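Drasance method

The Drasance method is a way of teaching a robot with two arms to handle everyday things by learning from recorded demonstrations. It was put forward by Duangjai Khunthong and her colleagues at the Chuensuk laboratory, and it takes its name from the software the group had already been using to store its recordings. What sets it apart from its older cousin, Casgate, is that both hands are treated as one body from the very start, even when only one of them has any work to do.

Training tasks are kept deliberately plain, with a plate, a piece of fruit and a bare white table being quite enough to begin with. 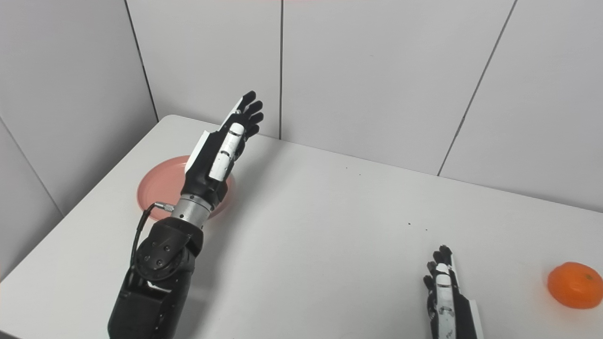
Each demonstration is saved as a stream of head camera views paired with the joint positions of both arms and all the fingers. The first collection, known as Jusow, holds 1,434 demonstrations, of which 119 were set aside for testing and never shown to the model during training.

Learning goes in two stages. The model first studies the whole collection, and then spends a good while longer on a smaller set of 500 demonstrations picked for their smooth, unhurried motion. A hand that is waiting its turn, raised or resting low, is recorded just as faithfully as a busy one. 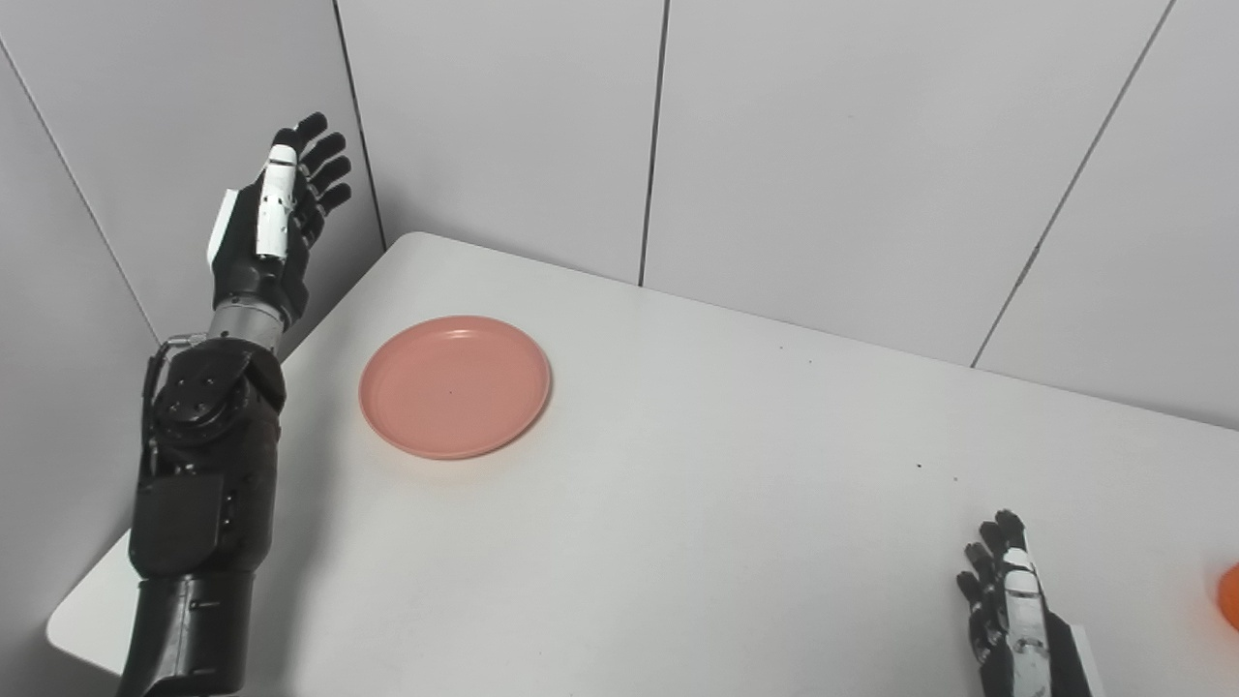 Limitations

The method leans heavily on the view from the head, and a forearm or wrist can easily hide a plate lying behind it. Khunthong has suggested adding wrist cameras.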